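What do you do with the small stuff when you sort a house?
23 comments · 4 shares

bellamy_knots
I'm clearing out small things before we move to Fukstead in June. Furniture was easy. What's slowing me down is the table – hair clips, medicine, little packets, all next to one big white box. I gave myself Sunday and got through 2 drawers. 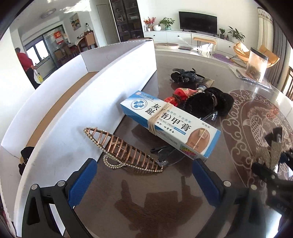 My rule so far is that anything flat gets a rubber band or a piece of string so it can't open up in transit. Hair things go in last because they snag on everything. Does anyone pack by room, or by type?

plainjar
By room. If you go by type you end up with one box from five rooms and no idea where to put it down at the other end.

ustora_fan
By type for me. All medicine in one bag, dates checked, old stuff back to the pharmacy. I got rid of half of mine that way. Nail cream, cough syrup, all of it.
Share · 2 replies

plainjar
Fine for medicine. I wouldn't do it for hair clips.

coldporch
Don't put claw clips in with anything that has beads. The teeth catch. I use the zip bags from Bidora, 100 to a pack, and write on them with a marker.

bellamy_knots
Bags would help, thanks. I'm still stuck on glasses. I have old pairs with no cases and I don't want to throw them out until I've had my eyes checked.

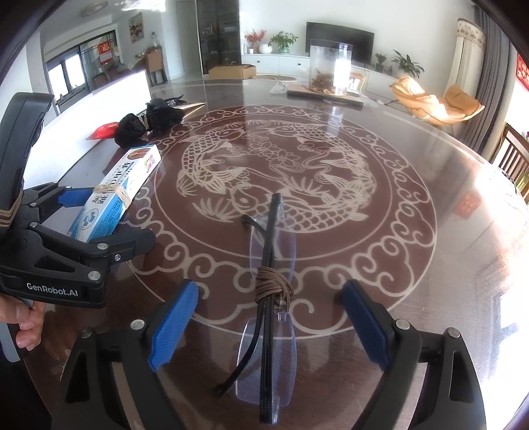
String is what I had in the kitchen drawer, and I'd like to know if it's a bad idea for the lenses.

coldporch
It is if it crosses the lens. Grit gets under it and scratches. Wrap each pair in a sock first, then tie.

ustora_fan
I disagree, I've tied mine for 10 years with no scratches. Keep it on the arms and don't pull tight.

plainjar
Rimless ones bend at the screws, so I'd buy a hard case. They're cheap.

bellamy_knots
Socks it is for now. I'll look for cases after the move.
Share · 2 likes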